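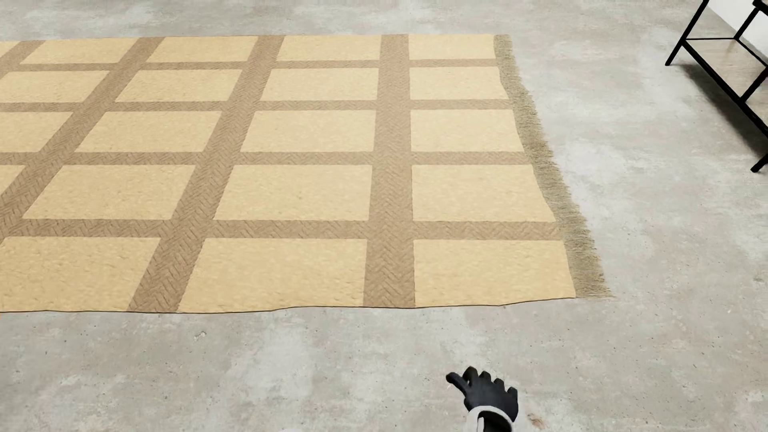 Meifang Ding asks whether an operator trained on the real arm has to start over in the simulator. No. The glove, the clutch pedal and the recording keys are the same in both. Allow one practice block before any demonstrations are kept.

Which rooms are available?
The Uvenby set covers living areas on concrete floors, with rugs and light furniture. The Goltcombe set covers kitchens and is still being checked.

How many demonstrations does a task need?
200 accepted demonstrations for a single-step task, 1000 for anything with a regrasp. Rejected takes do not count toward either total.

Why does the rug fringe matter?
Fine threads are the hardest thing in the Uvenby rooms to track by eye. Approach a fringed end slowly, with the fingers curled, and open the hand only when it is over the part you intend to grasp.

Can I guide the hand directly instead of using remote control?
On hardware, yes. Hold the white cuff at the wrist and keep your own fingers off the robot's. In simulation only remote control is supported.

The hand lags behind my glove. What should I check?
Recalibrate first. If the lag stays above 20 ms, close other Ternard sessions on the same machine, then restart the glove service.

What happens if I release the clutch in the middle of a motion?
The hand holds its last pose and the recording continues. Long holds are trimmed during review.

My take was rejected with code 1858.
The start pose was out of tolerance. Return to home and record again. Do not edit the file.

Who reviews takes?
Shuzhen Hou for Uvenby, the Jiang office for everything else.

Last updated 5/13/21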